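A Junholm County judge ruled Monday that Petro Savchuk can receive a delayed birth certificate, ending a records dispute that began in May.

Savchuk, who was born at home in Erholm, told the court he could not renew his driver's license or apply for a passport without one. The county clerk had turned down his request twice, citing missing hospital papers.

The judge accepted school records and sworn statements from two relatives. The clerk has 10 days to file the order with the state.
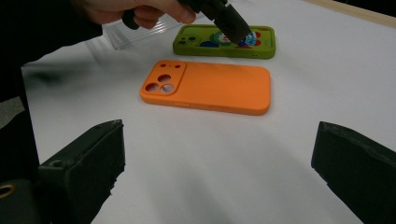 Last updated: 2021-09-28

Savchuk paid $12 for the certified copy. The clerk's office declined to comment on the ruling.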